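Hustolville Community College
Presidential Search and Transition Guide
Section 4: Setting Up the Interim Appointment File in Vekis

4.1 Before you begin

This section explains how the Office of the Board opens, fills and closes the record of an interim president in Vekis, the college's board records system. It applies from the moment the board of governors declares a vacancy until a permanent president takes the oath of office. It does not cover acting appointments of fewer than 45 days, which are handled under Section 3.

You will need the following:

Your Vekis sign-in with Clerk or Deputy Clerk rights
The signed vacancy resolution
The letter of resignation or retirement of the outgoing president, if there is one
The candidate's current disclosure form

Note: Members of the board may read an interim appointment file but may not open one. A request from a member to open a file should be sent to the Clerk in writing.

4.2 Opening the file

1. Sign in to Vekis and select Appointments, then New Interim File.
2. Enter the title of the vacant office exactly as it appears in the resolution. Do not shorten it.
3. Enter the date of the vacancy. If the resignation takes effect at a later date, enter the later date.
4. Attach the vacancy resolution and wait for the status line to read Received.
5. Select the appointing body. For all offices at the Hustolville and Sesiden campuses, this is the full board of governors.
6. Select Save. Vekis assigns a file number, which must appear on every later document.

Caution: A file number cannot be reused. If a file is opened in error, mark it Void and leave it in place.

4.3 Recording the nomination and vote

1. Open the Nominations tab and enter the name of each person nominated in open session.
2. Attach the disclosure form of each nominee. A nominee who holds elected office must also supply a statement giving the date on which that office will be given up.
3. Enter the name of the member who moved the appointment and the member who seconded it.
4. Record the vote by roll call. Abstentions are entered separately from absences.
5. In the Term field, enter the length of the appointment in months, together with any condition for ending it early.

The summary field accepts up to 600 characters. Use it for the text of the motion only. Discussion belongs in the minutes.

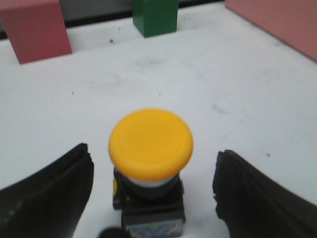
Paper originals are kept in the records room at Barbier Hall, and the Clerk is responsible for moving them there once the vote has been recorded. Place the signed originals in a gray folder, write the file number on the tab, and enter the transfer in the room register before leaving. Folders for open interim files carry a round sticker on the front cover, in a yellow-orange much like that of the cap shown here, so that they can be told apart from permanent appointments on the same shelf. The sticker is removed when the file is closed.

4.4 Publishing the notice

1. Select Notices, then Interim Appointment.
2. Check that the name, title and term match the roll call entry.
3. Enter the start date. The outgoing or acting president keeps signing authority until 5 p.m. on the day before.
4. Send the notice to the campus offices and to the city clerk.

Notices must be posted within 3 business days of the vote and remain posted for 40 days. A correction restarts the posting period - a change to the contact telephone number is the only exception.

4.5 Extending or closing the file

An extension requires a new vote. Open the existing file, select Extend, and repeat the steps in 4.3. Do not open a second file for the same vacancy.

To close the file, attach the oath of the permanent president, select Close, and have a second clerk confirm the entry. Closed files are read-only. Requests to reopen one are made on Form B-7 and are reviewed by the board chair at the next regular meeting.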